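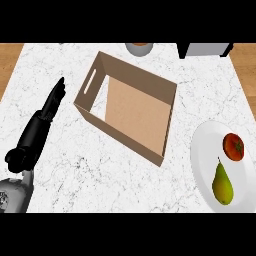 A robot learns to help in the kitchen

Have you ever put fruit into a box? It takes you maybe one second, and you don't think about it at all. For a robot it is a difficult job. In June our school club went to the open day at Haltix, where people teach robots to do small work in a kitchen. I want to tell you what we learned there.

The first surprise was that we began with a kitchen that you cannot walk into. It lives inside a computer. It has a marble counter, a plate with a tomato and a pear on it, and an open cardboard box with no lid. A black robot arm waits beside the box. All of it is drawn by the computer, and this is called a simulation. You can think of it as a video game where the player is a robot.

Minttu Kallio showed us how it works. She makes these practice kitchens, and she let us ask everything.

Why does the robot practice in a computer?

When you learn to ride a bicycle, you fall sometimes. A robot also makes many mistakes when it learns. It can squeeze a tomato too hard, or push a box off the counter. In the computer kitchen this is not a problem. Minttu presses one key and everything goes back to its place. There is no tomato to wash from the floor.

How does the robot pick something up?

The robot has no hand like yours. At the end of the arm it has a gripper, with fingers that can open and close. To move a piece of fruit from a plate to a box, the robot must do 4 steps:

1. Find the fruit.
2. Move the open gripper to it and close the fingers.
3. Lift the fruit and carry it over the box.
4. Open the fingers.

It sounds easy, but try to do it yourself with kitchen tongs. We tried it at the open day, with real pears, and I dropped mine twice. A pear is thin at the top and wide at the bottom, so you must think where to hold it. A tomato is round and wants to roll away. Also the box can be a problem. If it stands turned to one side, the arm must still come over the walls and not bump into them.

What does the robot see?

A robot can look at the counter with a camera, but a camera picture is only many small colored dots. The computer must learn which dots are the pear and which are the plate. White things on a white counter are hard, said Minttu, and shadows can also confuse it. Therefore she changes the kitchen often. One time the box is in the middle, another time it is near the edge. In this way the robot doesn't learn only one kitchen by heart.

At the end we had 20 minutes for questions. Arvo Vuorinen from our club asked if the robot gets tired. It does not, but the people do, and then they go to drink coffee.

Try it at home

You need a plate, a box, 3 pieces of fruit and a pair of kitchen tongs. Ask a friend to give you commands, for example "left," "down," "close." You close your eyes and do only what your friend says - nothing more! Then change places. How many commands did you need for one piece of fruit?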